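J'ai testé le tournevis de précision Stumalach (et j'ai fini par en acheter deux)

Bon, ceux qui me lisent depuis longtemps le savent, je récupère des vieilles tours de bureau pour l'association de mon quartier. On nous les donne, on les nettoie, on les remet en état et elles repartent chez des gens qui en ont besoin pour leurs démarches ou pour les devoirs des enfants. Et depuis des années je faisais tout ça avec un jeu de tournevis hérité de mon père, dont la moitié des têtes étaient rondes comme des billes !

En octobre j'ai craqué pour le coffret Stumalach : 80 embouts, un manche à cliquet, une rallonge souple et une petite pince que je n'avais pas demandée mais que j'utilise tout le temps. Je l'ai payé moins cher que prévu grâce à Annapurna Fernandes, qui m'a refilé son bon de réduction (merci Annapurna, je te dois un café, et même plusieurs).

Je précise que personne ne m'a rien offert pour écrire cet article.

Premier contact

La boîte est jolie, fermeture aimantée, mousse bien découpée. Par contre les numéros gravés sous les embouts sont minuscules, gris sur gris, et passé quarante ans il faut sortir les lunettes. Le manche est un peu lourd à mon goût, mais on s'y fait en une soirée. J'ai commencé par le grand classique du dimanche pluvieux, la tour Dell qu'on couche sur l'établi et dont on retire le panneau.

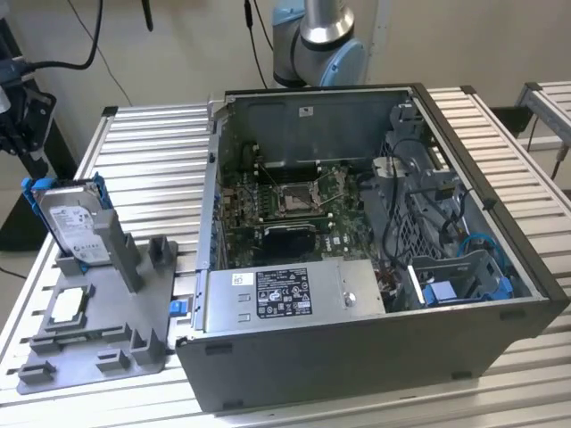
Le cliquet et les embouts

Alors là, rien à dire, c'est un bonheur. Le cliquet est fin, on sent chaque cran, et il se débraye d'un petit tour de bague quand on veut visser à la main. Mon ancien manche accrochait une fois sur deux, celui-ci n'a pas bronché.

Les cruciformes sont bien ajustés et ne ripent pas, même sur des vis de boîtier que quelqu'un avait serrées comme des boulons de camion. Les Torx sont bons aussi. En revanche les plats les plus fins, je m'en méfie : j'en ai tordu un en faisant levier (oui, je sais, on ne fait pas levier avec un tournevis, mais vous le faites tous).

L'aimant, sujet qui fâche

Les embouts sont aimantés, et plutôt fort. C'est très pratique pour repêcher une vis tombée sous la carte mère, et je ne reviendrais en arrière pour rien au monde. Mais je savais que j'allais recevoir du courrier là-dessus, surtout de la part de ceux qui manipulent des disques durs toute la journée ! Pour ma part je n'ai perdu aucune donnée, et les disques que je remets en service sont de toute façon effacés avant de partir.
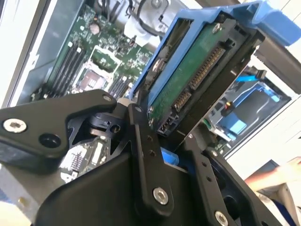 Gangadharan Pai m'écrit que l'aimant ne l'inquiète pas pour les disques, et que le vrai souci du coffret, pour lui, c'est la rallonge souple : la sienne a pris du jeu en quelques semaines, et il a fini par la remplacer par une rigide de chez Murthy. Je suis allé vérifier la mienne dans la foulée et elle tient encore bien, mais je m'en sers peu, il faut le dire. Si vous avez eu le même problème que lui, racontez-moi ça en commentaire, je compléterai l'article.

Pour les baies de disque, d'ailleurs, la rallonge m'a surtout servi à attraper les vis du fond, celles qu'on n'atteint jamais sans se râper les phalanges. Sur les modèles où le disque est dans un berceau en plastique, le coffret reste dans son tiroir, et tant mieux.

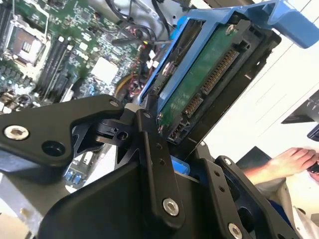
Face au Nastside

J'avais emprunté le Nastside à Parvathi Thevar pour comparer. Il est plus léger, mieux étiqueté, et son étui en toile se glisse dans un sac à dos. Mais il n'a que 20 embouts et pas de cliquet, et quand on enchaîne les machines, le poignet le sent passer. Pour dépanner un cousin de temps en temps, prenez le Nastside. Pour un vrai coin atelier, je garde le Stumalach.

Ce qui m'agace quand même

La mousse retient trop les petits embouts, je les extrais avec la pince (voilà donc à quoi elle sert !). Et le service client met un temps fou à répondre, j'attends toujours mon embout plat de remplacement.

Ma note : quatre étoiles sur cinq. Le deuxième coffret est pour le local de l'association, avec mon nom écrit dessus au feutre indélébile.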